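**Play kitchen sets: what lasted, what didn't?**

**pepperjack_mom**
Okay so we've been slowly putting together a pretend kitchen for my niece's seventh birthday and I have gone way too deep. Half of it came from the Hutchins outlet, the rest from a bin at a church sale on Thursday (2 dollars for a whole bag!!). The pots I'm sold on. The cutting food I'm less sure about. Does the kind that splits in two hold up, or does it end up in pieces all over the house?
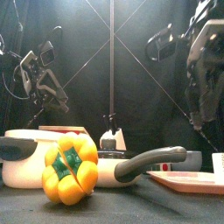
*Yellow pepper, the pots, and the pink cutting board*

I love that pepper so much. You can see the seam right down through the green patch. The little saucepan with the black lid is my other favorite.

**grirnadley_gus**
Ours came apart constantly, and that's kind of the point? My son did it maybe 1000 times a week. The thing that wore out was me putting the halves back together. I'd get more of the split food and fewer pots. Kids put everything in one pot anyway.

**tealottie**
Gonna disagree with Gus. Pots are where the whole game is! My two made "soup" for three years straight and never cared about cutting. Is that white one in back with the gray knob a kettle? It has the shape of one. If so, hang on to it, because tea parties go on forever.

**pepperjack_mom**
I've been calling it the kettle, yes! And there's a gray bowl too, so soup is covered, lottie.

**Keisha Blackwood**
I ran a toddler room for a long time and I'd say you're both right, but the board matters more than either of you think. Give them one flat thing that means "work happens on this" and they'll settle down and play. We had a Branow set with 200 pieces and most of it lived in a tub. Pull out a handful, swap them every couple weeks.

**grirnadley_gus**
200 pieces. I'd move out.

**pepperjack_mom**
Keisha that's so helpful, thank you. I dumped more stuff out to see what I've got and now I'm wondering about mixing in the toys that aren't kitchen at all.

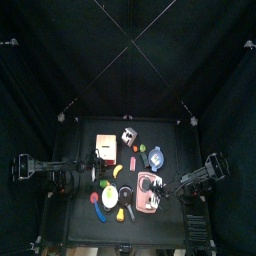 *More of the pile, with the wooden box and the blue pot*

The blue pot has a handle on each side and there's already a white square thing sitting in it, so I guess that's dinner. The cube with the black markings and the wooden box with the slot aren't kitchen stuff, but I kinda want to leave them in?

**tealottie**
Leave them in! A cube is a cake, sugar, butter, whatever they need that day. And anything with a slot is an oven or a mailbox by lunchtime.

**grirnadley_gus**
Nope, I'd keep the box separate. Mine posted every small piece we owned into his and we spent an evening shaking it over the couch. Also check the little orange and green bits if there's a baby sibling around.

**Keisha Blackwood**
Second the part about small bits. I'd keep the box though, it gives a kid somewhere to put things away. For storage we used a Flastau bin with a lid, the low kind they can open by themselves.

**pepperjack_mom**
No baby, but her cousin is still at the chewing stage, so I'll pull the tiny stuff when he's over. Box stays (sorry Gus). Does anybody know if the Flastau lids come in a color besides gray?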